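Wire sorting - Notcombe store

Offcuts and stripped-out wire come back to the Notcombe store mixed, usually in one heap. This page covers the sorting stage, before anything is measured or coiled. Notes by Fabian Kofler.

The heap is put on the floor and opened out. Single wires are drawn off one at a time, starting with whichever lies on top. Pulling from the middle tightens the loops.
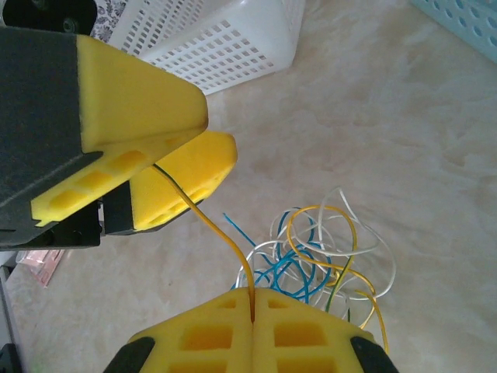
Colours are kept apart from the start: blue, white, yellow, and the green-and-yellow striped wire. The striped wire goes on its own hook and is not used for anything but earth.

Lengths under 2 metres go to scrap. Longer pieces are straightened by hand, checked for nicks in the covering and coiled - 12 coils to a tray. Each tray gets a label with colour and size.

Full trays leave for Estham in June. Anything with damaged covering stays behind and is cut back to sound wire first. Short pieces cut from the ends go in the scrap bin by the door.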